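Início | Projetos | Turmas | Arquivo | Contato

Dezembro
Por: aluna do 2º ano, curso técnico em Meio Ambiente

Regar menos, olhar mais: meu projeto sobre plantas dentro de casa

Quando a professora pediu um tema ligado ao consumo de água, metade da turma correu para o chuveiro e a outra metade para a máquina de lavar. Eu fiquei com as plantas, por culpa da minha avó, que rega tudo todo dia às sete da manhã, chova ou faça sol (e as coitadas vivem amarelas!). Queria saber se dava para gastar menos água sem matar nenhuma, e se o povo do meu bairro regava por necessidade ou por costume.

Comecei com um questionário no conjunto Kettani, que é onde moro. Passei de porta em porta com uma prancheta e muita vergonha, e consegui 13 casas dispostas a anotar a água usada nas plantas durante o projeto inteiro. Emprestei um copo medidor para quem não tinha, e cada casa recebeu uma folha de anotação presa na geladeira ou onde coubesse. Teve gente que anotou até o horário, teve gente que perdeu a folha duas vezes e eu imprimi outra, paciência.

Na primeira etapa pedi que todo mundo regasse como sempre. Somando as folhas, deu 3.424 litros, um número que me assustou tanto que refiz a conta na calculadora do celular e depois na planilha. Boa parte vinha de quem tem varanda grande e rega com mangueira, mas os vasos de dentro também pesavam, principalmente os de sala e cozinha, que pegam pouco sol e secam bem mais devagar do que a gente imagina.
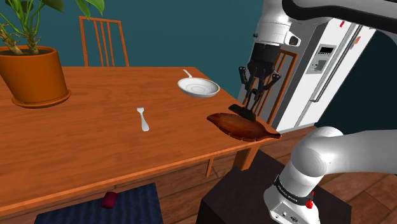
O teste do dedo

Para a segunda etapa a regra era simples: enfiar o dedo na terra até a segunda falange e só regar se estivesse seca lá embaixo. Parece bobagem, eu sei, mas foi a parte que deu mais discussão! Uma vizinha jurava que a planta "pedia água" quando a folha caía, e aí fomos olhar a raiz juntas e estava encharcada. Folha caída pode ser sede e pode ser excesso, e só pela cara da planta eu ainda erro bastante.

Também comparei dois substratos da loja Fevatwood, um com casca de pinus e outro mais fino. Usei 400 ml de água em cada vaso de teste e medi quanto escorria para o pratinho. O mais fino segurou mais água, só que formou uma crosta em cima e depois de um tempo a água começou a correr pela lateral do vaso, sem molhar o meio. O de casca drenou rápido e ficou mais fácil de acertar. Meu preferido, apesar de sujar a bancada inteira.

Resultados

Na segunda etapa, com a mesma duração da primeira, o total caiu para 1.515 litros. Perdemos uma samambaia, que era de varanda e pegava vento o dia todo, então o teste do dedo precisava ter sido feito mais vezes por dia nela. Isso foi erro meu na orientação e está anotado no caderno de campo.

Choveu bem mais na segunda etapa, e quem tem varanda aberta regou menos por isso. Se eu repetisse, separaria as plantas de dentro das de fora desde o começo, em folhas diferentes. Minha avó, aliás, agora rega dia sim, dia não, e diz que a ideia foi dela.

Próximo projeto | Voltar ao topo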